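The Flurer insulated tumbler: a second opinion

Filed 9 Jun 2026 by Folasade Danladi

The box says the Flurer keeps coffee hot for 15 hours. I'd like to meet the person who wants coffee that has been sitting in a cup for 15 hours. Still, a claim is a claim, and I bought mine at full price, so I went through the lot of them one at a time.

Heat first. Filled with boiling water and left shut on the counter overnight, the cup gave me water I could put a finger in by breakfast. Pleasant for a bath. The small print on the underside of the box, in gray type, says the test was run with the cup "pre-conditioned," which I take to mean you fill it with hot water, dump that out, and fill it again. Who does this before work? I tried it for a week and it did help, a little. My old Zimis, which cost half as much and has a dent in it, did about as well without the ceremony.

The leak-proof claim holds up better than I expected. I carried the thing on its side in a canvas bag for two commutes and the papers in there stayed dry. Then I took the seal out to clean it, put it back in what I thought was the same way, and soaked a library book. The seal has a right side and a wrong side and they look alike. A small arrow would fix this.

"Dishwasher safe" applies to the lid only. You have to read the leaflet to learn that, and the front of the box certainly gives no hint of it. By hand, the body is easy enough to wash, but a normal sponge won't reach the bottom, so now you own a bottle brush as well. Cerketti makes one that fits. Flurer will sell you its own for more money, naturally.

Then there are the "1000 drops" it is meant to survive. I dropped mine twice, neither time on purpose. It came through with a scuff at the base and a faint rattle that wasn't there before. I asked the company what the rattle was and got a reply thanking me for my loyalty.

The ratings are another matter. The store page shows 693 reviews and a very high average, and a good many of them mention getting the cup in a giveaway. Sort by newest and the mood changes – cracked hinges, lost seals, a long argument over whether the handle was ever included. I'd wait until July, when the Ogundipe outlet store usually clears out last year's colors. At 50 dollars it is a decent cup with a silly price. At half that I'd stop complaining about everything except the seal.

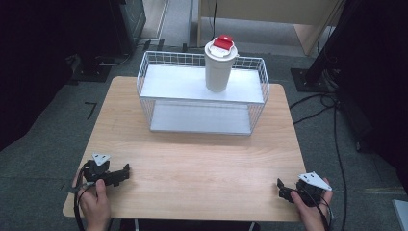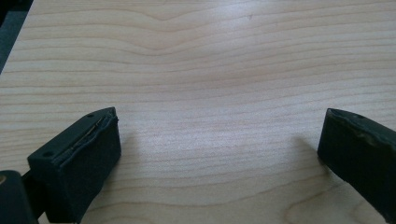
Can you put carbonated drinks in it?

The leaflet says to avoid them, and I'd listen in this case. Pressure builds under a tight lid and the first opening can be messy. Plain iced tea is fine, and the cup does a better job with cold drinks than hot ones anyway.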